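**Cable return sorting at Skarkik** is a partly automated work process at the Skarkik equipment rental depot in Vovside. Robot arms take returned cable, wire and reels and put them in the place where they belong. The process was introduced in July by the depot's owner, Stullia, and it is often mentioned in local discussions of automation in small warehouses.

## Background

Before the change, all returned material was sorted by hand. The depot has 31 employees, and 13 of them worked in the returns section. The work included much bending and lifting, and the evening shift often stayed until after 10 p.m. in the summer season. Kadir Coşkun, then the head of returns, proposed that the lifting should be given to machines and the checking should stay with people.

## Process

Reels are gripped and moved whole, with the cable still wound on the hub. Thin wire without a reel is coiled loosely and laid in a plastic tub on the floor. The system, called Gunawan by the staff after the name of its control software, handles up to 425 pieces in one day. A piece that it cannot recognize is left for a worker.

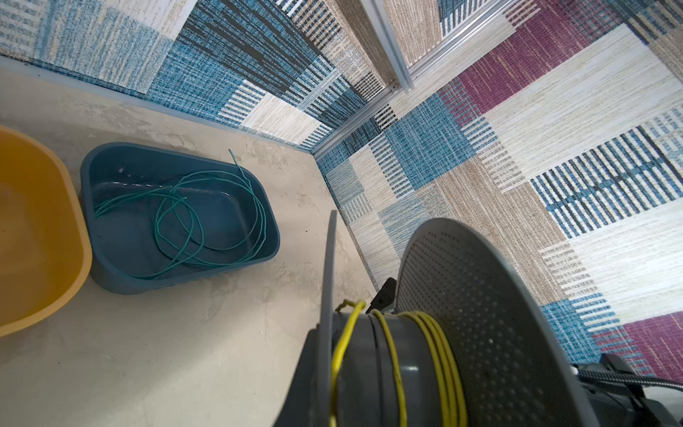

## Effects on employees

No employee lost the job when the system started, but the content of the work became different. Four workers were trained as cell operators, and the others moved to inspection, repair and the customer counter. Jomar Baluyot, one of the operators, has described the new work as easier for the back and harder for the attention, because long quiet periods are followed by several stops at once.

Pay was a subject of disagreement. The operators at first kept their old wage, although they had new duties. After talks led by the employee representative, Donal Ó Ceallaigh, an operator grade was added to the wage table. Inspection workers did not receive a similar grade, and this question is still open.

## Criticism

Liviu Buzatu, a former repair technician at the depot, has written that new employees now learn less about cable. In his opinion, a person who winds wire by hand every day will notice small damage early. Stullia answered by giving each new employee 4 weeks of manual sorting before other duties.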